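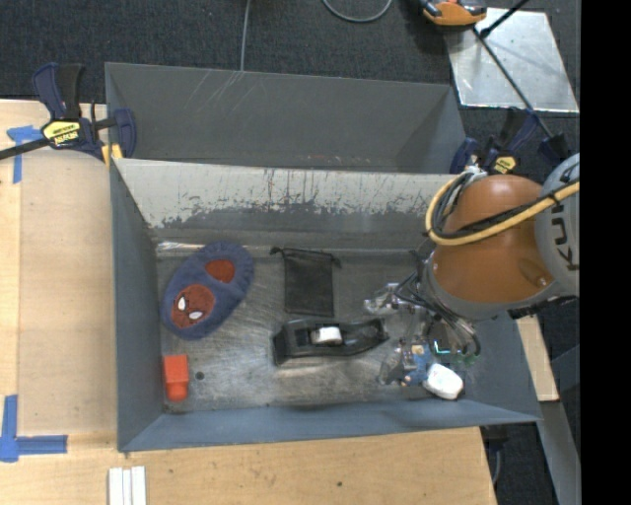 Figure 1. Front bin with slipper, orange-red container, drawstring pouch and tape dispenser. Second bin behind.

Sorting Mixed Household Items in Metal Bins
Group report, Design and Materials unit
Ayane Wada, Daichi Hamada, Romana Kollár, Kumudini Pramanik
Supervisor: Toshiko Chiba

1. Background

The lost property room at Stedstead takes in small items all year and clears them in August. Until now they have gone into cardboard cartons, which split at the corners and get thrown out. The office asked our unit whether the grey metal bins left over from the old Yokoyama workshop could be used instead. We were asked to look at how easy it is to find and take out single items, how the bins treat the items, and what should be done to the bins before they go into use.

2. Bins and items

We used 2 bins on a light wooden tabletop, one directly behind the other. Both are rectangular and grey. The front bin is the more interesting of the two because of its wear. The floor is bare metal with scuffs and swirled scratches all over it. The rear inner wall is the worst part: the upper section is pale, with dark vertical scratches, and below that there is a chipped, uneven line where a darker grey starts. The left wall is smoother. There is also a small round hole in the floor near the lower left corner.

Items were picked to be unlike each other in shape and surface. The set in Figure 1 was Set C:

Slipper, fabric, blue-purple, ruffled edge, with a red Spider-Man-style face patch
Container, plastic, bright orange-red, squarish at one end and rounded at the other
Drawstring pouch, black, flat
Tape dispenser, glossy black, with a small white roll or core in it

Each set was laid out in one layer. We did not stack anything in this part of the work, although the lost property room certainly will.

3. What we looked at

Each person in the group stood at the front of the table and named the items in the bin, then took out one that was called. Daichi read out the calls and Kumudini wrote down any hesitation or wrong pick. We did this under the ceiling lights only, then again with the desk lamp on. The lamp was a Puvstead clamp model and was kept in the same spot for all sets.

4. Results

Bright items gave no trouble. The slipper and the orange-red container were named first by everyone, in both kinds of light.

The black items were slower. When the pouch and the tape dispenser were close together, two of us took them for one object at first glance. The pouch is flat and has little outline apart from its gathered top and the cord ends. The dispenser is easier once the white part in the middle is noticed. With the lamp on, reflections from the bare floor made this worse - the glossy dispenser and the shiny metal compete for attention.

Soft items were easy to pinch and lift. Hard items slid on the metal if they were pushed instead of picked up, and they were noisy. Romana noted that the dispenser was the loudest of anything in the three sets.

The hole in the floor did not matter for Set C. It would matter for earrings, screws or SIM cards, and these do turn up in lost property.

5. Treatment of the bins

We compared leaving the floor bare with laying a loose liner. The liner was pale felt from Cledach, cut by hand to fit. It covered the hole, cut the glare and made the black items much easier to see. It also picks up lint and would need washing. A rubber mat was suggested by Ms Chiba but we did not have one in the right size.

The chipped edge on the rear wall should be sanded by hand with 280 grit before anyone reaches in regularly. We did not repaint it. Paint would scratch off again within a term, going by the state of the wall now.

6. Recommendations

Use the bins. Sand the chipped areas and wipe out the dust. Fit a pale liner in each one and keep a spare so that one can be in the wash. Keep dark items apart from each other when laying them out. Put anything smaller than a coin in an envelope first.

Stacked items and lids still need to be tested. Romana has the liner template and the leftover felt is in the unit cupboard, second shelf.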